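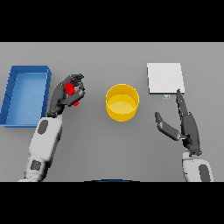
I nearly missed the turning for Bosolness, and by the time I'd parked and found the right door the tea urn was already on its second filling. The building went up in 1926 as a bakery, and Urnum has had the ground floor for the past few years. Once a year they let the public in to poke about, and this time I'd talked my way into half an hour with Oddur Kirkegaard, who runs the simulation side.

He's tall, speaks quietly and can't sit still. We began at a desk and finished by the big screen in the hall, where a pair of robot hands was going about its business at a grey table.

"People come in and walk straight past it, looking for the real one," he told me. "Then they stop, because the hands start doing something they recognise. Picking a thing up is very easy to understand."

I asked why the table is so bare. Grey top, yellow pot, blue tray, a white square, and that's more or less your lot. He laughed at me a bit. "You want wallpaper? I can give you wallpaper. We had a version with a nice oak table and I spent ages on the grain, and then I looked at what I needed to see and it was the fingers." The bright colours are for the same purpose, he said. When the hand closes round something red you can still tell from the back of the room that it's holding something.

I'd assumed (showing my ignorance here!) that two hands would be twice the work of one. "More," he said. "Much more. The one that isn't holding anything still has to be somewhere. You don't think about your spare hand when you pick up a cup, but I have to."

Ronaldo Arruda wandered over at this point with a plate of shortbread and joined in without being asked, which I was glad of. He looks after the arms in the workshop next door and has opinions about the screen. "In Oddur's world nothing is ever greasy," he said. "I keep telling him, put some butter on it."

Oddur took this well. He'd like to have softer objects in by June – cloth, perhaps a sponge – and admitted that he's been putting it off. "A block is a block. A cloth is a different shape every time you let go of it."

I tried to get him to say when I could have one at home to empty the dishwasher. He wouldn't. "Ask me about one cup," he said. "I'm happy to talk about one cup all afternoon."

They'd had roughly 50 people through before lunch, and a small queue was forming behind me, led by a boy of six who wanted to know whether the robot had a name. Oddur crouched down to answer him, and I went to find out if there was any shortbread left.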